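4 Installing and Setting Up the Under-Cabinet Light Bar

This section covers the Gukero under-cabinet light bar, plug-in version. For the hard-wired version, see section 5. Read all of 4.1 before opening the driver box.

4.1 Before you start

CAUTION: Do not connect the driver to the outlet until step 9. The output leads are live as soon as the driver has power.

CAUTION: Do not cover the driver with insulation, shelf paper or stored items.

You will need a pencil, a tape measure, a drill with a small pilot bit, and a Phillips screwdriver. Screws are supplied in bag B. Check the screw length against the thickness of the cabinet floor before drilling.

The bar is 600 mm long. Up to 2 bars may be joined end to end on one driver. Joined with the rigid connector, they measure 1,184 mm overall – the end caps are removed at the joint, so the total is less than the two lengths added together.

4.2 Mounting the bar

1. Wipe the underside of the cabinet with a dry cloth.

2. Measure 80 mm back from the front edge of the cabinet and draw a line parallel to it.

3. Hold the mounting clips on the line and mark the screw holes. Keep the clips clear of hinges and shelf pins.

4. Drill the pilot holes. Put tape on the bit as a depth stop.

5. Fasten the clips hand-tight. Do not use an impact driver.

6. Press the bar into the clips with the lens facing down and the socket end toward the outlet. Each clip should click.

Note: Polished countertops reflect the individual LEDs. If this is a problem, fit the frosted lens (sold separately) or turn the clips to the second position, which tilts the bar toward the wall.

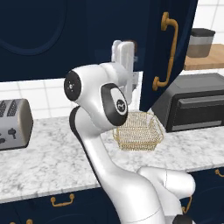
4.3 Connecting the driver

7. Screw the driver to the side wall of the cabinet or to the wall above it. Leave a hand's width of open space on all sides.

8. Push the lead into the socket on the bar until the collar is flush. Secure the slack with the adhesive clips.

9. Plug the driver into the outlet. The indicator turns green.

If the indicator blinks amber, unplug the driver and reseat the lead. If it still blinks, see table 7.

4.4 Setting the dimmer

10. Hold the touch pad until the light pulses, then release.

11. Slide a finger along the pad to set the lowest level. Tap once to store it.

Note: Drivers shipped before September do not store the lowest level after a power cut. Repeat steps 10 and 11, or request a replacement driver from the Multville service desk.

Section revised 24th July. Text: Kanyarat Duangkaew. Technical check: Lev Holovko.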